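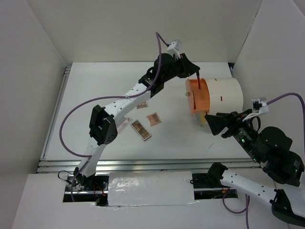

Two arms, one barrel and a spread of makeup palettes: the tidying task at the Kowalchuk student robotics open day.

The makeup was my first clue that I had misjudged the afternoon. I had driven 40 miles expecting wheeled boxes bumping into each other on a gym floor, and had dressed accordingly, in shoes I didn't mind having run over. Instead I was handed a paper badge with my name spelled creatively and pointed down a hallway toward the smell of coffee.

Kowalchuk opens its workshop to the public once a year, in March, when the parking lot is mostly slush. The students run the whole thing. They also run the bake table, where a lemon square costs more than it does at my actual bakery and comes with a speech about servo prices.

The first room belonged to the Plulis team, who build line followers and are very loud about it. One of theirs followed the line beautifully and then followed a seam in the linoleum out the door. I liked them a lot.

The two-armed setup was next door, and it's the work of a project group called Fedelis. The assignment sounds like something a parent would yell up the stairs: pick up the small stuff, put it away. A student named Vilja Väisänen had the job of explaining it to visitors, and she did it with the patience of a person who had already been asked several times whether the robots could do laundry. (I was the next to ask. They can't.)

She told me the group had logged 700 attempts since the fall, and that 103 of them were good enough to keep. I said that seemed low. She said I should try it, and I said I had to look at the posters.

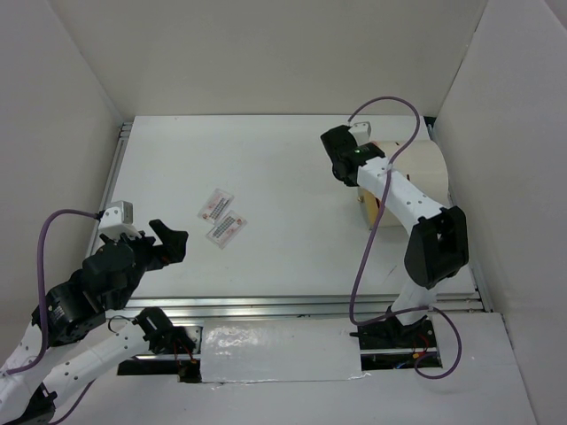
The flat things are what ruin everyone's day, according to Vilja. A chunky object gives the fingers something to close on. A thin packet lying flush against a white tabletop gives them very little, and the group has spent most of the semester arguing over whether to slide it, pinch it by a corner or have the second arm help. The argument has its own spreadsheet. There is also a faction that wants softer fingertips, and a smaller faction that thinks the first faction just wants to order things.

I stayed longer than I meant to. Watching people wait for a robot is oddly restful — they lean in, they stop talking, they hold their lemon squares perfectly still.

The last stop was a talk by the Erkuten club on how to enter next year's regional contest. The entry fee is $300 a team, the rulebook is long, and the front row was entirely dads taking notes. I got the last folding chair, next to a boy who wanted to know if you could enter with a robot that only did one thing. The speaker said most of them do.

Parking is free behind the building. Bring cash for the bake table, and wear boots.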